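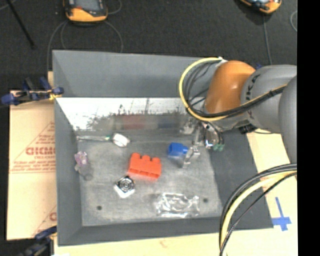 Gray bin, sloping walls, scuffed floor.

Bins and drawers – getting the scuffs and gunk out

Quick one tonight, dinner's in the oven. A few of you asked about plastic bins, the junk drawer and that gray film on everything in the garage. Going in no order.

Scuff marks first. Dry melamine sponge, then damp. Light pressure, let it do the work. Shiny plastic will go dull if you scrub, so try a corner. Black rubber marks come off with a pencil eraser half the time. The other half, a dab of cooking oil on a rag, wait a few minutes, wipe, then dish soap to get the oil off.

Sticker goo: hair dryer on low, peel slow. Leftover glue gets the oil trick again. I used to buy the Verach remover, $8 a bottle, smells like a gas station. Stopped.

Smelly bins. Baking soda in the bottom, lid on overnight, dump it out in the morning. If it held onions, do it twice. Sun helps too. Never mix bleach with vinegar, or bleach with ammonia, please.

Deep scratches hold dirt. 400 grit wet paper, small circles, rinse a lot. It will look hazy after, thats normal. Not for anything that holds food.

Drawers that stick – candle stub along the runners. Wood ones I mean. Metal runners, vacuum the crumbs out first and then a tiny bit of dry silicone spray. My Haddad cabinet has been fine since December on one go.

Liners. Cut them a hair short or they curl up at the back. Old place mats work great. So does leftover vinyl floor if you have any laying around.

Sorting: dump the whole thing out on a towel. Put back only what you used this year. Rubber bands that crack when you stretch them, trash. Batteries in their own box with the ends taped. Keys you can't name go in an envelope, write the month on it, toss when you're brave.

Garage shelves, the gray film is mostly dust plus oil. Hot water, dish soap, 7 or so drops to a bucket, microfiber. Dry it right away or it streaks. Top shelf first!! I do the bottom first every time and then do it agian.

Vaughn Zamora wrote in to say he lines his tool drawers with a yoga mat. 36 inches long is plenty for three drawers, he says. Sockets quit rolling. Trying it this weekend.

Oven's beeping. Next time, cutting boards and that Zedano pan with the burnt ring.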